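# Kornent 2 magnetic ballast, switch-start

Replacement choke ballast for linear fluorescent fittings with a separate starter. Fits most of the older Lanton battens and the Vandenberghe trough reflectors, which share the same fixing centres. Supplied bare, without starter or lampholders.

This is the second version. The first had push-in terminals that didn't grip solid-core wire well, and Kornent went back to screw terminals. The case is otherwise the same size, so either one will go on the same screws.

**Stock code:** 1366
**In stock:** 113
**Condition:** new old stock, boxed
**Minimum order:** one

## What it's for

Use it where a fitting still has a sound body and good lampholders but the old ballast has gone noisy or open circuit. It won't run with an electronic starterless circuit, and it isn't suitable for dimming. If your fitting has no starter socket, you need the rapid-start type, which we list separately.

Check the lamp wattage on the label of your old ballast before ordering. Lamps of the same length don't all take the same current, and the wrong choke will either under-run the tube or shorten its life. If the label is missing, send us the make of the fitting and the markings on the lamp and we will look it up.

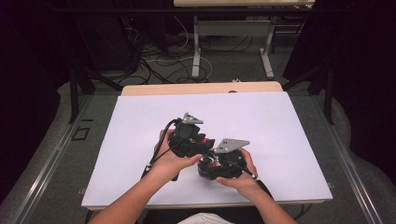
*Both hands in use over the white board.*

## Fitting notes

Isolate the supply and let the ballast cool before you open the fitting. The choke goes in series with the live side. Neutral goes straight to the far lampholder as before. Take the earth to the case screw, and scrape back any paint under the washer.

Hum is normally down to loose fixing screws or a thin steel spine. A rubber washer under each end helps – leave the earth connection metal to metal.

If the tube flashes but won't strike, change the starter first. Ward Dierckx tests a sample from each carton on a Joltness bench supply, and returns have nearly always been traced to a worn starter or a tired tube.

## Packing and delivery

Cartons came from a closed wholesaler and some have shelf marks or old price labels. The ballasts inside are wrapped in waxed paper. We don't split the paper to photograph each one.

Larger quantities go by pallet. Orders of 200 or more can't be met from current stock, though Jasper Verschueren keeps a list for anyone refitting a whole building and will ring if another lot turns up. Parcels ordered before 2 pm normally leave the same day, except in the last part of December.

## Related parts

- Glow starters, universal type
- Lampholders, push-through, white
- Power factor capacitors with bleed resistor
- End caps for Lanton battens (limited, no brackets)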